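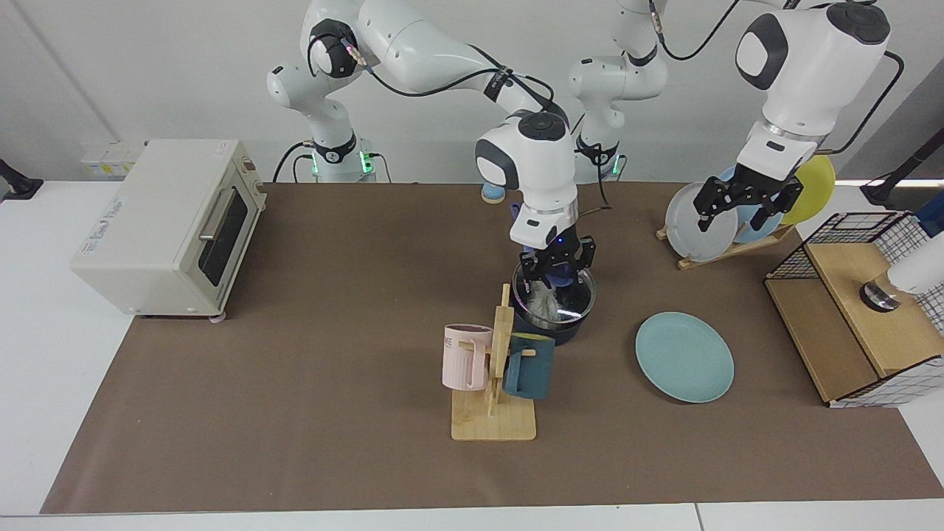

Plalia Opens Its Kitchen Table Collection to Outside Labs

Two-armed robots, many dishes, and a great deal of putting things back where they were

PLALIA, October - Plalia announced today that it will share its Kitchen Table Collection, a growing library of recorded household tasks for teaching robots to handle ordinary objects, with outside research labs. The first release holds some 300 hours of two-armed work on tabletops furnished with the sort of things people own and seldom think about until they drop one.

The tasks are not glamorous. Arms lift the lid off a pot and set it back on. They move plates between a small rack and the mat, take mugs off a wooden mug tree, and hang them up again. A toaster oven and a two-level shelf share the table, so an arm reaching for a plate has neighbors to think about. Anyone who has cooked in a small apartment will recognize the conditions.

Every example in the library is driven by a person. Operators work a pair of hand controls, the robot arms follow, and the system records the camera views along with the position of each joint and the opening of each gripper. A learning system then studies the recordings and tries to produce the same kind of motion on its own. Its early attempts at hanging a mug were described internally as "confident."

Plalia chose dishes for the first release after testing its training software on foam blocks, where it did very well. Foam blocks forgive a lot. A glass lid has reflections that confuse cameras and a single knob to hold it by, and a mug handle has to face the right way before a peg is any use to it. The company would like its robots to meet these problems early in their careers.

The collection was built with two partners. Bosov, which makes remote operation equipment, supplied the hand controls and rewrote its software after operators complained that the grippers closed like a screen door. Xie, a data labeling firm, checks each recording and marks where one step ends and the next begins. The two companies spent most of the spring agreeing on the exact moment at which a plate has been "put down." The answer takes up 3 pages of the labeling guide, and Plalia considers them well spent.

Failed attempts are included. When an operator misses a peg or nudges a plate out of line, the recording keeps running and the operator fixes it. Plalia found that systems trained only on clean runs had no idea what to do after a small mistake, and tended to carry on with great dignity in the wrong place. Recordings that contain a recovery are marked so labs can use them separately or leave them out.

Object positions change between recordings, and table layouts are rearranged at the start of every shift. Operators work in blocks of two hours, with a break between blocks. The schedule was longer at first. It was shortened when reviewers noticed that mugs hung late in the day took noticeably more tries than mugs hung in the morning.

Labs can apply for access beginning in November. Approved applicants will receive the recordings, the step labels, the full labeling guide and a sample training setup. Three further releases are planned, covering folded cloth, food containers and drawers. Drawers have been postponed once already - they stick.

About Plalia

Plalia builds software and training data for robots that work with everyday objects. Its recording tools are sold separately under the name Starkitz. Press and access requests can be sent through the contact form on the Plalia website.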